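Peanut shells in with the rice — compost or trash?

Started by femdenfan, August 1, 2020

femdenfan wrote:
My father-in-law keeps telling me to mix spilled rice and peanut shells straight into the compost. He read it on the back of a Stakell bin. I don't buy it. Shells take forever, and rice brings mice. Has anyone done this for more than one season, or is it just something people repeat?

Emrys Foulkes wrote:
I've done it for years. Crush the shells first. Whole ones were still sitting in my heap the next September, looking the same as when they went in. Crushed, they're fine. Salted ones I throw out.

groren_184 wrote:
"Crush the shells first" is doing a lot of work there. Who has time to crush shells after every snack? And rice is rice. Put it on a heap and you're feeding whatever lives behind your shed. I paid $69 for a bin that was supposed to be rodent proof and it wasn't.

femdenfan wrote:
My point exactly. For scale, I'm talking about this kind of mix, long-grain white and mostly broken shells:

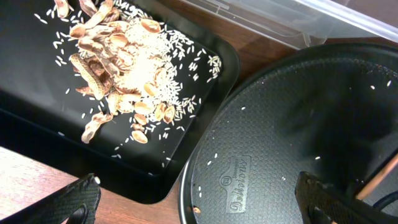 Reply 5

Gil-soo Geum wrote:
I'd sort that before doing anything. Shake it in a colander with wide holes. The rice drops through and the big shell pieces stay put. Little bits will come along with the rice, so I wouldn't cook it afterward.

Reply 6

groren_184 wrote:
Sort it for what? You just said you wouldn't eat it. Trash, done.

Reply 7

Gil-soo Geum wrote:
So the shells can go in the compost and the rice can't. Two different things. I used to get around 300 grams of shells a week when the kids were home, and I wasn't going to bag all that.

Reply 8

Emrys Foulkes wrote:
A handful of dry rice buried in the middle of a hot heap never bothered mine. On top is another story.

Reply 9

femdenfan wrote:
How hot is hot, though? Mine is a Kong tumbler and I doubt it ever gets past lukewarm. I'll try crushed shells only and check in a few months. Still not convinced.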